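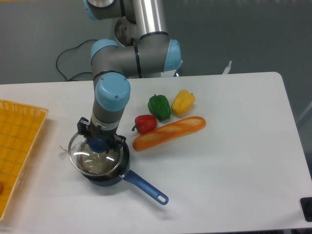 Fig. 1. Glass lid with a thin metal rim, tilted and shifted to the left of a dark saucepan.

Week 4: Lids, steam and the simmer

Home Cooking Basics, Nureo Evening School, Friday group

Last week we did knives, so now we get to the part I love most: heat and water! A saucepan is such a simple thing, and yet the lid alone gives you so much control over what happens inside it.

Lid on
Steam rises, meets the glass, turns back into drops and runs down into the food. Very little water leaves the pan, and the boil comes sooner. Use it for rice, for potatoes, and for bringing any pot of water up to heat.

Lid off
Steam escapes and the liquid gets thicker and stronger in taste. Tomato sauce, gravy, syrup. Stir more often toward the end and turn the heat down as it thickens.

Lid tilted
My favorite! Set the lid a little to one side so there is a gap. Soups and beans simmer gently this way and are much less likely to foam over. A wider gap means faster thickening, so try a few positions and watch the bubbles (they really do change).

Why glass?
You can look in without lifting. Once it fogs up you will need your ears too: a slow, soft bubbling is a simmer, a steady rattle is a full boil.

Some numbers for your notes
Water boils at 100 °C at sea level. Up in the hills it boils a bit lower, and pasta takes longer.

Lifting a hot lid
Hold it by the knob, with a dry cloth if the knob gets hot. Raise the far edge first so the steam goes away from your face. Let the drops fall back into the pan, then put the lid down on something that can take heat. Don't run cold water over hot glass, it can crack.

In class
Each pair cooks the same lentil soup from the Havlíček recipe sheet, one pan with the lid on and one with it tilted. Start with 645 g of water in each and weigh what's left in the pans after 20 minutes. Taste both!

For next week
Bring an apron and a small jar. Read the pages on stock, and write down which of your own pans has a lid that really fits.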